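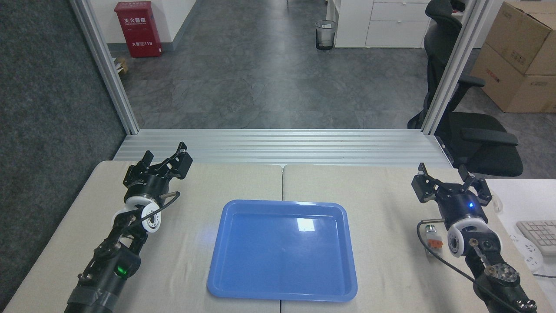 Photo: Seon-mi Min

Brornel Community Help – Kitchens and Catering

Trays left cloudy and tacky after washing in a hall kitchen

Posted by Ahn Hall Bookings Desk

I write on behalf of the management of Ahn Hall, which provides a weekday lunch service to residents of the surrounding streets. Our kitchen holds 96 plastic serving trays, all bought in April from a catering supplier. They are washed in a commercial undercounter machine and stacked on open shelving until the next service.

In recent weeks the trays have come out of the machine with a cloudy film, and several feel slightly tacky to the touch. Wiping with a damp cloth improves the appearance for an hour or so, after which the film returns. Two diners have remarked upon a faint soapy smell. The glasses and cutlery washed in the same machine show no such fault.

We have changed the detergent once, from the supplier's own brand to Dolley, with no improvement. The rinse aid dispenser is full and the machine reaches the temperature given in its handbook. I should be grateful for advice on the likely cause, and on whether the trays may remain in use in the meantime.

In-ho Ban
Member, 752 posts

Your message describes two separate faults, and it would be wise to deal with them in turn.

A cloudy film that wipes away and returns is most often detergent or rinse aid residue. Plastic holds less heat than glass or steel and dries more slowly, so any residue in the final rinse is left behind on the surface. The full dispenser tells you only that rinse aid is available. It does not tell you how much is being released. Please consult the handbook for the dosing adjustment, reduce it by one step, and run two complete cycles before judging the result.

The tacky feel suggests grease. Soak one tray for twenty minutes in hot water with ordinary washing-up liquid, scrub it with a soft brush, rinse it thoroughly and leave it to air dry. If it is no longer tacky, the machine is being overloaded or the trays are going in without being scraped. Trays should stand in the rack with a clear gap between them. Many kitchens place one in every slot, and the spray cannot then reach the middle of each tray.

If the soaked tray remains tacky, the surface of the plastic may be breaking down. A tray in that condition should be withdrawn and the supplier informed – the purchase was recent enough that a replacement ought to be discussed.

As to continued use, I would wash by hand until the smell has gone. Trays should not be stacked until they are fully dry.

grukolano_86
Member, 3 posts

vinegar. we had the same and white vinegar sorted it

Seon-mi Min
Moderator, 669 posts

I would add a caution to the reply above. Vinegar will remove limescale, and a weak solution is suitable for wiping a single tray by hand, followed by a rinse. It should not be poured into a commercial machine unless the manufacturer permits it, as some seals are damaged by acid. It must never be mixed with any product containing bleach.

Limescale is in any case less likely here, given that the glasses are clear. I agree with In-ho Ban that the dosing should be checked first. Please also confirm the dilution of the new detergent – a concentrate measured out as though it were ready for use would account for both the film and the smell.

Ahn Hall Bookings Desk

Thank you. The dosing has been reduced by one step and a single tray is soaking at present. I shall report to this page once two cycles have been completed.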